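3. Materials and Setting

3.1 The room

The sorting work was done in a rented room in Nostotow. It has a smooth, light gray floor, white walls and a pale baseboard, and the furniture is the ordinary kind found in an office: desks, chairs on casters, a large white freestanding panel. We did not repaint or refit anything. Earlier work on mixed laundry (Nechyporuk, Section 2.1) used a black backdrop, which makes pale garments easy to tell apart but hides the edges of dark ones. A plain light surrounding has the opposite problem, and for a stock made up mainly of strong colors we considered it the better choice. 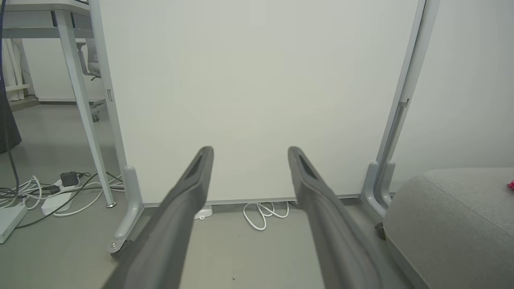 Figure 1. The white panel on its caster feet, with part of a desk at left and a power strip on the floor.

The panel was left blank for the whole study. Notes went on paper at one of the desks, so that no writing in the room could be confused with the lettering on the clothes.

3.2 The garments

The stock came from Hernness, a youth sports club that was replacing its team wear, and consisted of 807 garments. Of these, 218 were red. The red group is treated separately in this paper for a simple reason: it was the group our sorters got wrong most often. Sweatshirts and jerseys in the same shade look very much alike once they are in a heap, and color gives no help at all. What remains is the surface of the cloth, the trim and whatever part of the lettering happens to face outward.

Heavy fleece holds large, rounded folds, and a number printed on it can disappear into one of them.

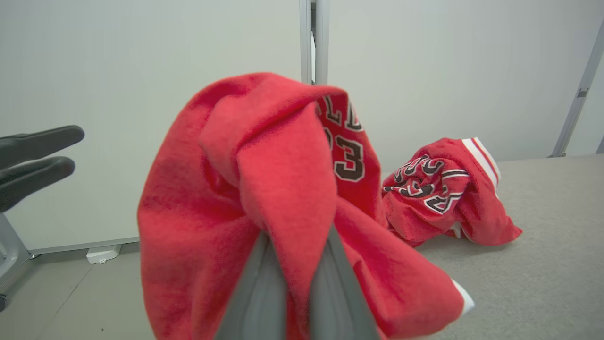 For this reason we recorded lettering in three grades: readable, partly readable, and hidden. A garment counted as partly readable when at least one full character could be made out. Striped ribbing at a collar or cuff was recorded on its own line, as was plain white trim. Both proved useful - a narrow band of white is often the first thing a sorter notices on a crumpled red garment - but neither was enough to name the piece without a second feature.

No garment was ironed or folded beforehand. Pieces were taken from the heap as they lay, held over a basket long enough to be graded, and then placed in it.
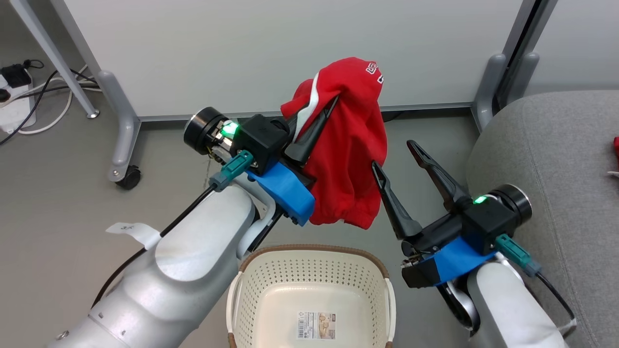

Wendelin Hubmann and Yurii Kravets
Section 3, revised text, 5 August 2024

Grading was done while the garment hung, and the grade was not changed afterward, even if the lettering came into view as the piece was put down. This rule cost us some information. In 58 cases the sorter could have named the garment a moment later, and these are listed separately in the results.

3.3 The baskets

We used plastic laundry baskets with perforated walls, placed on the floor. Product stickers on the inside were left where they were. A basket was emptied between runs, and its position was checked before the next garment was lifted. Soft bags of the Zelitik type were tried first and dropped, as their rims folded inward under the heavier sweatshirts. 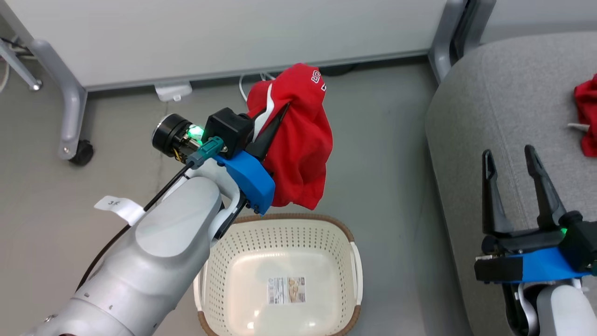 3.4 Order of work

The first 500 garments were sorted by type alone, with all colors mixed. The remainder were sorted by color first and then by type. Sorters were given the same short sheet of instructions in both parts, and they could ask for a garment to be lifted a second time. A second lift was noted next to the grade but did not replace it.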